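Endance opens orders for the Flalline counter kit, a small robot arm for snack bars, break rooms and corner shops

CUTHOLM, March. I've been building shop equipment under the Endance name for 7 years, and I don't think I've ever been this excited to write one of these announcements. The Flalline counter kit is ready, it's in boxes, and as of this month you can order one!

So what is it? Flalline is a tabletop arm with a two-finger gripper and a small camera up near the wrist. It picks small packaged goods off a display stand and sets them down in a tray or basket for your customer. It's meant for the kind of counter that sells a bit of everything, where a candy bar sits next to a yogurt drink and there's a box of cookies jammed in at the end because that's where it fit. (My own counter has looked like that for years, so I had plenty to test on.)

I wanted something a shop owner could set up without calling me. You clamp the base to the table, plug it in, and open the setup page on a tablet or laptop. Then you show the arm each product by holding it under the camera and turning it over a few times, and you give it a name. If you change your stock a lot, like I do, you can add new items in between customers.
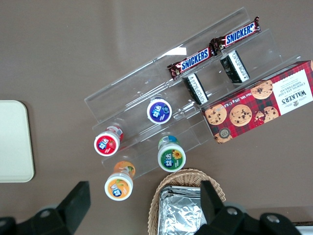
Mixed shelves were the thing I fussed over most. A bottle with a round cap wants a very different grip from a flat bar in a slippery wrapper, and a wide box is a whole other problem. With Flalline you pick a grip style for each product from a short menu, then run a practice pick and nudge it if you don't like what you see. I'd plan on spending an afternoon with it the first time, mostly because you'll want to keep playing with it.

A few things I'd like you to know before you order. It's not fast. If you have a line out the door at noon, you'll still want a person at the counter. It also doesn't take payments, so you'll need your own register or card reader. And clear acrylic stands can throw some glare under a bright ceiling lamp, so the setup page has a lighting check that tells you when to move the lamp or turn the stand a little. Please run it! I skipped it on my own counter and spent a whole morning blaming the wrong cable.

The kit comes with the arm, the wrist camera, the table clamp, the power supply and 5 pairs of finger tips. The tips slide on and off by hand. There's also a printed guide with big type, and the same guide is on the setup page if you lose it, which I would.

Hakala, the supply house here in Cutholm, is handling sales and shipping for us. The Flalline counter kit is $635, and that includes 4 months of phone and email support from me. You can add more support later from the setup page if you find you need it. Spare finger tips are sold separately.

If you'd like to see one run first, there's a demo unit on the front counter at Hakala, and it's switched on from 10 a.m. until closing. Bring something from your own shop and we'll teach the arm to pick it up while you wait.

Orders and questions: ask for the Flalline desk at Hakala, Cutholm. Shops and reviewers who want to borrow a kit can ask at the same desk, and the request will come straight to me at Endance.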